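Subject: Re: [wostholm-list] Which seats for the reading room?
From: Lourenço Tavares
Date: 24 February 2025

Hello all, and thank you for the many kind replies, I've enjoyed every one of them (even the grumpy ones!).

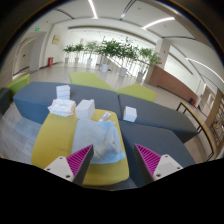 1. The yellow ottoman question

Simão wrote:

> I like the yellow, but are we sure about upholstered seats
> in a room where people bring coffee? Parsons quoted us for
> 13 plain chairs last April and I still think that was a good
> price. Also, who is going to clean the fabric?
> Simão

My dear cousin, I hear you on the coffee, and I've been turning it over all week. My feeling is that folks stay longer and read more when they can sit low and put their feet up, and at my age I include myself in that! A cloth over the seat goes a long way, and it can go home with somebody for the wash. I'm happy to take the first turn. I do like rounded corners too, after what the old coffee table did to my shins.

2. Money

We have $4000 set aside for the whole room, and I would hate to see all of it go into things to sit on. The shelves from Vakham are still my first choice, even with the long wait, and we need two good lamps by the window. Volteck has some on their spring list that looked nice and bright to me, though I haven't seen them lit. If anyone is passing their store, please go in and switch one on for me.

3. Books

The Parsons Street boxes are mostly sorted. There are 40 large print mysteries in there, which made my whole evening, and I confess one of them has come home with me. I'll bring it back when I find out who did it.

Please write back to the list and not only to me, so Simão can see that I'm not making up the votes.

Warmly,
Lourenço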